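Speaker notes: "I Reviewed a Robot Arm Kit So You Don't Have To Clear Your Desk"

Open slow. Let them finish their coffee. Say who I am, say Kavinda Matubbar did the wiring and should get any applause.

The product: the Plernetti desk arm, sold by Wondatar as a kit. Price is $935 before shipping. The box promises "an evening's assembly." Pause here. It took us three evenings, and one of those was spent looking for a hex key that was in the lid.

The test: mugs. Every vendor demos with foam cubes, and I have never drunk out of a foam cube. Handles are where the cheap kits come apart.

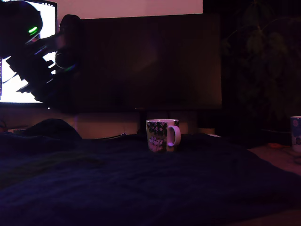 Does the kit need a special table or mounting plate?
Any solid desk will take the clamp that ships with it, though a thin glass top is asking for trouble.

Move on to software. The Hundlow control app is included free for the first year, a phrase I'd like everyone to hear twice. Setup is fine. The calibration wizard congratulates you after every step, including the ones that fail. Mention Shafiq's email to support and the reply he got, which was a link to the wizard.

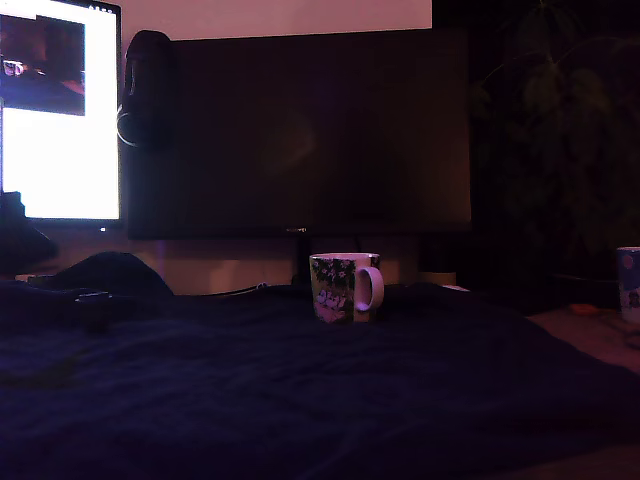
How long does calibration take once the arm is built?
Plan on half an hour the first time and a few minutes after that, unless you move the clamp, in which case you start over.

Now the wrist camera, sold separately (wait for groan). Good mount, decent cable, and low-light performance the brochure calls "confident." Let them look at this one for a bit before talking.

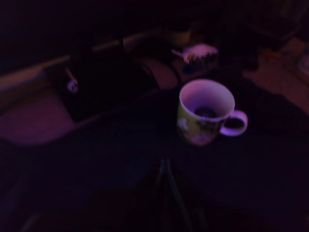
Mug on a dark surface, purple light.

If someone asks about soft surfaces: cloth is harder than bare tabletop, as the height estimate wanders on folds. The manual gives this one sentence, on the page about cleaning.

Compare with the Bhattacharjee arm. Smoother, quieter, $3,000. Shafiq Liyanage prefers it and will say so from the back row whether or not I call on him.
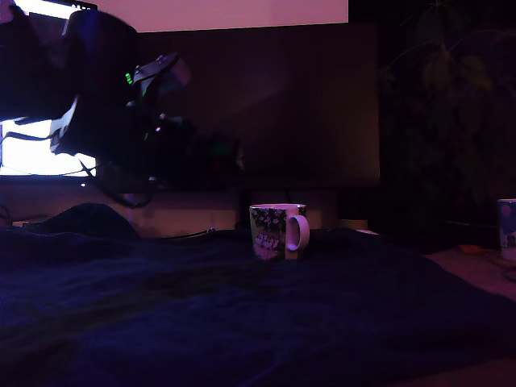 So would I buy the Plernetti? For a classroom or a patient hobbyist, sure. For anything with a deadline, rent the other one. Skip the extended warranty, get the spare gripper fingers, and write down your clamp position in pencil.

Questions until 3, then they need the room.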